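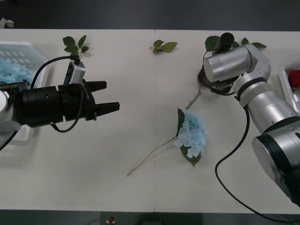

Figure 4. Bimanual workspace used for the flower tasks, with the hydrangea between the two grippers.

4.3 Keeping two arms in agreement

We had hoped, when we began this part of the work, that one policy could simply output joint targets for both arms and that coordination would come along for free. It mostly did not. The two arms in our cell differ in their joints and in how quickly they settle, and a policy trained on pooled demonstrations tended to learn the faster arm's habits and apply them to the slower one. Artificial flowers made this easy to see: a long stem magnifies a small wrist error into a large swing of the flower head, as a glance at the stem lengths in Figure 4 will suggest.

Our remedy, which we call Clesa, is a thin layer that sits between the policy and the two drivers. The policy still proposes a short chunk of motion for each arm, but Clesa stretches or squeezes the pair onto a shared clock before anything is sent. If one arm falls behind by more than 2 control steps, the other is slowed — never stopped outright, as sudden stops shook the petals and upset the pose tracker. We are grateful to Nives Pellegrini for suggesting the gentle slowdown, which replaced a much clumsier rule of our own.

We trained on 963 demonstrations, of which roughly 700 involve both arms moving together, and ran the optimizer for 2000 epochs. Leaves remain the hardest thing for perception. They hide the stem from the wrist view at just the moment the fingers close, and we come back to that difficulty, at some length, in Section 5.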